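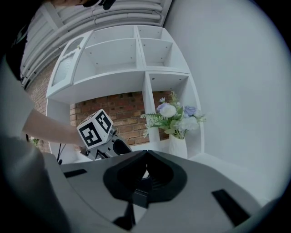 6 min read

My apartment building has a shared laundry room in the basement, and for two semesters I've been mildly obsessed with how people behave in it. So when Dr. Gruber (Nadja Gruber, who teaches our Everyday Systems seminar) asked us to pick "a system you use without thinking," I already had mine. Most of my classmates picked the bus or the dining hall. I picked the sign-up sheet taped to the laundry room door.

A little background first. The building is on Ulletgate, the long street that runs down behind the old brewery, and it's mostly students with a few families on the lower floors. We have two washers and one dryer. The rule, as written by the landlord a long time ago, is that you put your name in a time slot and that slot is yours. Simple, right? Except the sheet is almost always half empty and the machines are almost always full. My question was why people skip the sheet, and whether a different kind of sheet would change that.

What I did

I kept a laundry diary from September until the end of the term. Every time I went down there I wrote down the time, what was running, and whether the person's name was on the sheet. I also took home each old sheet when it was replaced (with permission from the landlord, Mr. Kälin, who thought this was very funny) and typed the slots into a spreadsheet. That gave me 975 slots in total, and 444 of them had a name in them. So a little under half.

Then I talked to my neighbors. I'd planned on a proper questionnaire and even made one, with a scale from "strongly disagree" to "strongly agree," and slid it under doors. I got two back. One of them had a grocery list on the other side. So I gave up on paper and just started chatting with people while we waited for the spin cycle to finish, which worked so much better! People have a LOT to say about laundry once you get them going.

What people told me

The biggest surprise for me was that hardly anyone skips the sheet out of laziness. They skip it out of politeness. A woman on the second floor said she didn't like writing her name in the Saturday-type slots, the good ones, since it felt like grabbing the biggest piece of cake. So she'd go down without signing up and see if a machine was free, and in her mind that was the considerate choice. Her neighbor across the hall did the exact same thing for the exact same reason, and the two of them kept running into each other down there, both unsigned, both apologizing.

The second thing was the pen. I'm serious. There used to be a pen on a string, and then there was only a string. Three different people brought this up before I even asked. If you have to go back up four flights to get a pen, you're not going back down to write your name, you're just going to take your chances.

The third thing was trust. Kilian Mösli, who lives above me and is in the same seminar (he did his project on elevator buttons), told me he signed up faithfully for his first month. Then one evening he came down at his slot and both washers were full of somebody's towels. He waited, he left a note, he went to bed. After that he never signed up again. One bad experience and the system had lost him for good. I heard some version of this story over and over, and it was nearly always towels.

The new sheet

For the second part of the project I got to change something. The old sheet had one-hour slots, all day, seven days, in a tiny grid. But a wash takes longer than an hour if you count the dryer, so everybody who signed up properly needed two boxes, and a lot of people only filled in one. I made a new sheet with two-hour blocks and left the late evening open for anybody, no name required. I also replaced the pen. I tied on a carpenter's pencil, figuring a fat flat pencil is harder to walk off with by accident.

I looked into the app version too. There's one called Cusilance that a friend's dorm uses, where you book on your phone and it buzzes you when your time is up. I asked around and the students were mostly into it, but the families weren't, and one older man told me very kindly that he would sooner wash his shirts in the bathtub. I dropped that idea. It would also have been pretty hard to put in a report as "my own work."

What happened

The new sheet got used more. I'm being careful here because I only had it up for the last few weeks, and exam time is weird for laundry anyway (everyone does it at two in the morning or not at all). But the blocks filled up, and the daytime ones filled up first, which had never been the case with the old sheet. The open evening was popular too. The second-floor neighbors both moved to the evening and told me they felt "less rude" now. I'm counting that as a result, even if it doesn't fit in my spreadsheet.

What didn't change was the towels. Whoever washes the towels still washes them whenever they like, and in all those weeks I didn't find out who it is. I have a theory but I'd like to keep living in this building.

The pencil is still there as of this writing.

What I'd do differently

I'd start with the conversations. I spent the first few weeks making a nice survey, and all the good stuff came from standing around with a basket on my hip. I'd also keep my diary at more regular times. I only went down when I had laundry or was avoiding homework, so my notes are full of evenings and have almost no mornings in them. Dr. Gruber pointed this out on my draft and she's right.

I should also have read more before starting. I only found out late that there's plenty of writing on how people share things like kitchens, tools and parking spots, and a lot of what my neighbors told me lines up with it. Feeling awkward about claiming your share seems to be pretty common! If I'd known that in the fall I would have asked better questions.

Thanks to Mr. Kälin for the old sheets, to Kilian for reading this twice and only complaining about the commas, and to everyone in the building who talked to me over a running dryer. The full spreadsheet is in the seminar folder, and the new sheet is there too if anyone wants to print it for their own building. Just remember to bring your own pencil.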